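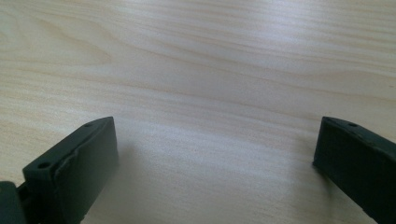 Trimming idle frames before training: does it help or hurt?

Forums > Manipulation > Imitation Learning > Data and Methods

dremix_lab
Starting a thread for a result I can't settle on my own. We collect demos with a hand-held gripper, camera mounted behind the fingers. A lot of episodes open like the frame at the top: jaws open, bare table, nothing in view to grasp yet. The operator is still getting settled.

I trained the same policy two ways on 605 demos of a cup placement task. Set A keeps everything. Set B drops the opening stretch until the object comes into view. Same network, same number of steps, 2 seeds each. Then 100 trials per seed on the arm.

B had lower validation loss on both seeds. On the arm, A did better on both seeds. The B policies would start fine if the cup was in view. If it wasn't, they drifted sideways and stayed there.

My reading is that the idle frames teach the policy what to do when it sees nothing. Has anyone else seen this?

tablegrain
Your validation set was trimmed too for B, I assume? If so the losses aren't comparable. You took out the frames where the action is hard to predict. Of course the number went down.

dremix_lab
Yes, trimmed the same way. Fair point. I'll score both on the untrimmed split. It doesn't change the arm result though.

kindden
I don't buy the conclusion. Two seeds is nothing for this kind of policy. We had a run at Kindden where the best and worst seed of one config were further apart than any two methods we were comparing. Run more before you tell people to keep junk frames.

Also, bare table frames are a real problem for us. The operator holds still, so the action label is near zero, and the policy learns to hold still. We had an arm that would park over the table and never leave. Trimming fixed it.

chukwu_rig
Both of you can be right. There are two kinds of empty frame. In one the operator is waiting, in the other the operator is moving toward something that isn't in view yet. The image looks the same and the label is completely different. If you trim on what the camera sees, you throw out both. Trim on motion instead. We use the tracked pose and cut only the part where the gripper is at rest.

kindden
That still leaves you with one image and two possible directions. A plain table doesn't tell you where to go.

chukwu_rig
It doesn't, but a short history does. Or a wider lens. What's your observation horizon, dremix?

dremix_lab
One frame for the image, 2 for the pose. So it hardly has any history at all.

tablegrain
Then I'd look at that first. Another thing to check is whether the wood grain and the glare are telling it where it is. The grain in your picture has that long curved figure at upper left and the bright patch is at upper right. If the table never moves, a network can use that as a map. Set A gives it more views of bare table, so it would learn the map better. That would explain your result without any "search behavior."

dremix_lab
I hadn't thought of that. The table was in the same spot for all the demos and for the trials.

kindden
So the test is to turn the table around, or throw a cloth over it, and run A again. If A drops to where B is, it was reading the wood.

fitusberg_m
Lurker here. We did the cloth test at Fitusberg on a drawer task. Success fell, but so did everything else, because the cloth was new to the encoder as well. Turning the table is cleaner. The texture stays the same and only the layout changes. Keep the lights where they are, or you'll be testing two things at once.

chukwu_rig
Agree with turning it. And please report the trials with the cup in view and out of view as separate numbers. One pooled rate hides the whole question.

dremix_lab
OK. Plan is:
- score A and B on the untrimmed split
- train a set C, trimmed on motion only
- more seeds for all three
- turn the table, same lights, cup in view and out of view listed separately

The arm is booked until June so it will be slow. I'll post the numbers in this thread either way.

kindden
Still betting on C — but post it even if I'm wrong.

Contact the moderators | Copyright belongs to the individual posters | Back to top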